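4.2 Swapping fingers and moving the cameras

We went into the second round of tests thinking the finger shape would matter most. I'd even said so to Junaid Marwat, who built both sets, and he has been kind enough not to bring it up since. What changed our results far more was where the wrist camera pointed, so I'll take the two together here.

The Platen fingers are flat and wide and close like a pair of hands clapping. The Ovstead fingers are narrower and come to a tip, and they're the ones you want when bricks are lying close together and there's hardly any room to slide in between them. Both sets are black, both bolt to the same gripper body with the same screws, and a swap takes 3 minutes if you haven't dropped a screw (I dropped a lot of screws). We ran 700 grasp attempts in all, split evenly between the two sets, with the same operator and the same Skallus controller settings throughout.

On bricks sitting by themselves with the studs up, I couldn't find a difference worth arguing over. Either set picks up a large brick across its short side and holds it without any fuss. The trouble starts with clusters. A wide finger needs a wide gap, and if the operator comes in slightly off, it pushes the neighbor away before it ever touches the brick it was sent for. Of the failures we logged with the wide set, 62 were of exactly this kind, and most of them happened on the first approach.

The camera story is messier. We began with the wrist camera tilted well down, so the fingertips sat high in the view and the operator could watch them close. Lovely for the last bit of a grasp, terrible for everything before it! You lose the far side of the work area, and people end up swinging the whole arm around just to find the next brick. Vilém Štefanec suggested tipping it back by 6 degrees, and after a morning of complaining I had to agree with him. The fingers now come in from the bottom of the view, and there's enough surface beyond them to plan the next move.

We paid for that with glare. Our marble is polished, and the light bounces straight back at the lens, usually right in the region where the fingers meet. I tried lowering the exposure, which helped with the bright patch and made the dark fingers nearly vanish against the dark stone. We settled on the middle setting and left it alone for the rest of the round. Motion blur is still with us too — you can spot it on bricks and background alike whenever the wrist is moving — and I don't have a fix for it beyond asking people to slow down.
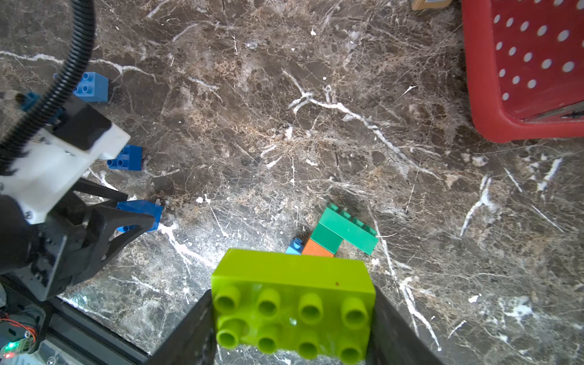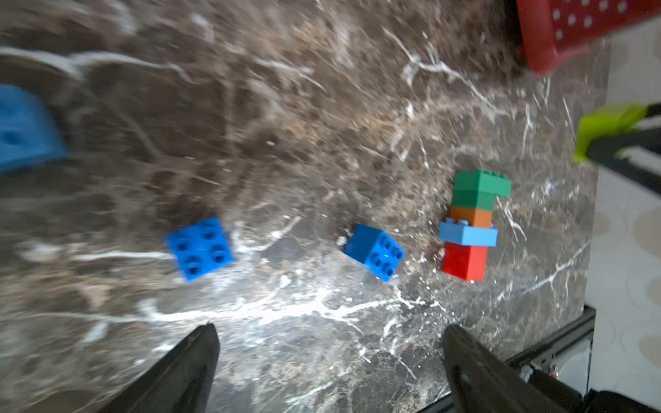

Figure 3. Wrist camera views of the brick work on marble. First view: a lime-green brick held between the fingers, with a small cluster of bricks beyond it. Second view: the fingers apart, with two blue bricks and a four-brick stack past the gap.

4.3 Controller settings

The Skallus controller lets you set closing speed and grip force separately, and for this round we touched only the first. Pirzada, our in-house teleoperation software, passes both values along unchanged, so anything I report here is what the gripper was told to do. I started at the slowest closing speed and worked upward until the operators asked me to stop.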